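Warnlow Institute opens manipulation laboratory to visitors

The Warnlow Institute of Technology opened its manipulation laboratory to invited guests in February for an afternoon of demonstrations and discussion. The visit was held on the second floor of the Murkach Building and was attended by 50 guests, among them teachers from local high schools, staff of the regional rehabilitation service, representatives of small manufacturing firms and members of the public who had registered in advance.

The program began at 1 p.m. with a short welcome in the Wattanapong Lecture Room. Guests were given an outline of the laboratory's history and its current funding. They then divided into two groups, one starting in the simulation room and the other in the hardware bay, and changed places after a break at 2:30 p.m.

The main subject of the afternoon was Dustach, the laboratory's project on the handling of everyday objects by a single robot arm. Work on Dustach is now in its second year. Its purpose is to study how an arm with a two-finger gripper can be directed to pick up, move and put down ordinary household items that have not been arranged for its convenience. Most of the work is carried out first in simulation, and only routines that meet the laboratory's internal standard are passed to the hardware bay for testing.

In the simulation room, guests watched the Dustach software on a large wall display. Laboratory staff explained each stage as it was reached, from the loading of a layout to the planning of a path and the first movement of the arm. Several guests took a turn at the operator's desk, where they could select an object by name and ask the software to propose an approach. Staff also showed how a layout can be saved and reopened, so that two versions of the planner can be given exactly the same problem. 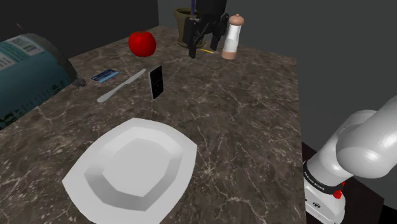 Choosing objects for the layouts takes up a good part of the project's time. The laboratory keeps a library of digital models covering food packaging, kitchenware, stationery, tools and fruit, and each layout draws on a different mixture. Staff told the guests that an object's shape often matters more than its size. A rounded item such as the red fruit on the marble counter can be approached from several directions, but the table knife lying flat near it offers very little height for two fingers to close on, and the small blue card offers even less. Thin objects of this kind were the subject of many of the questions put by the manufacturing representatives, who reported similar difficulties with gaskets, labels and flat-packed parts on their own lines.

The laboratory gave an account of its progress in recorded trials. At the beginning of the winter term, the Dustach archive held 3,425 complete simulated trials. By the time of the visit the total had reached 3,570. Each record includes the layout, the instruction given, the path followed by the arm and the final position of every object. Trials that end in a dropped or displaced object are kept in the archive on the same terms as the others and are reviewed in a meeting held every two weeks.

Guests asked why the total had grown slowly during the term. Staff explained that the project had changed its method of recording contact between the fingertips and the object, and that a number of weeks had been given to checking the new records against the old. That work has been completed. The laboratory expects the pace of collection to increase in the spring, when two additional workstations will be installed.

A representative of the rehabilitation service asked whether the project had considered the needs of people who might one day use such an arm at home. The laboratory replied that Dustach is a research project and is not developing a product for sale, but that the views of the service would be welcome at an early stage. It was agreed that a working session would be arranged before the summer to review the current object library and suggest additions. Items mentioned during the discussion included pill organizers, jar lids, television remotes, door keys and lightweight drinking cups.

The teachers present were more interested in how students might take part. The Institute confirmed that a reduced version of the Dustach simulator will be made available to 11 high schools in the district beginning in the fall. The reduced version runs on an ordinary classroom computer and contains a smaller object library, together with a set of exercises written for students in grades 10 through 12. Participating schools will receive a half-day of teacher training at the Murkach Building and access to a help desk during school hours. 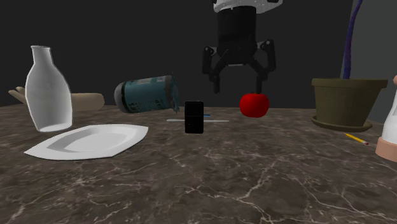 The exercises were tried out in draft form by students enrolled in the Institute's own summer course. In the first exercise, students place objects on a work surface and predict which of them the arm will be able to reach. In the second, they write a short series of instructions and observe how the planner carries them out. Later exercises ask students to change the speed of the arm, the opening of the gripper or the order of the instructions, and to keep a written record of the effect. No previous experience in programming is required for the first four exercises. The remaining exercises make use of a simple scripting language, and a printed guide will be supplied.

Some teachers expressed concern about the time needed to fit the material into an already full schedule. The Institute noted that each exercise is designed for a single class period and can be used separately. Schools that prefer to use the material in an after-school club may do so under the same agreement. A revised set of exercises, incorporating comments made during the visit, will be sent to the schools in May.

In the hardware bay, guests saw the laboratory's physical arm carry out a series of slow movements behind a safety screen. Staff described the procedures followed before any person enters the enclosed area, including the use of the emergency stop, the locking of the gate and the entry made in the daily log. Guests were able to handle a spare gripper, which was passed from hand to hand with its power supply disconnected, and to compare fingertips made from different grades of rubber. Worn fingertips from earlier tests were laid out on a bench beside new ones.

Discussion in the bay turned to the differences between simulated and physical work. Staff explained that friction, the weight of packaging and the way in which soft materials fold are all difficult to reproduce in software. A routine that performs well on the display may need considerable adjustment before it can be used on the real arm. For this reason, the laboratory measures selected household items by hand and enters the results in the object library. Guests were shown the scale, calipers and inclined board used for these measurements. The inclined board, which was built in the Institute's workshop, is used to find the angle at which an object begins to slide.

Questions were also raised about the cost of the work and the ownership of its results. The Institute stated that the simulator, the object library and the trial archive will be released for noncommercial use when the present phase of the project ends. Firms wishing to use the material commercially will be asked to enter into a separate agreement. A short document setting out the proposed terms was distributed, and comments on it will be accepted through the end of April.

The afternoon closed in the Wattanapong Lecture Room with a general discussion and light refreshments. Guests were invited to complete a one-page questionnaire. Early responses indicate that the time at the operator's desk was the most valued part of the program. A number of guests asked for longer sessions in smaller groups, and several found it hard to hear the explanations in the hardware bay when the ventilation was running. The laboratory will use portable microphones in the bay at future events and will limit each group there to a smaller number.

The Institute thanks all those who attended and the technical staff who prepared the rooms. Thanks are also due to the Murkach Building front desk for its help with parking and registration.

A second visit is planned for the fall and will follow a similar program, with the addition of a session led by students from the participating high schools. Registration will open in August. Places will be offered first to those who could not be accommodated in February.

Organizations interested in the Dustach project, and schools outside the first group that wish to be considered for the reduced simulator, may write to the Office of External Programs, Warnlow Institute of Technology, Murkach Building, Room 204. Inquiries should include the name of the organization, a daytime telephone number and a brief statement of interest. Schools should also indicate the number of classroom computers available and the grade levels that would take part.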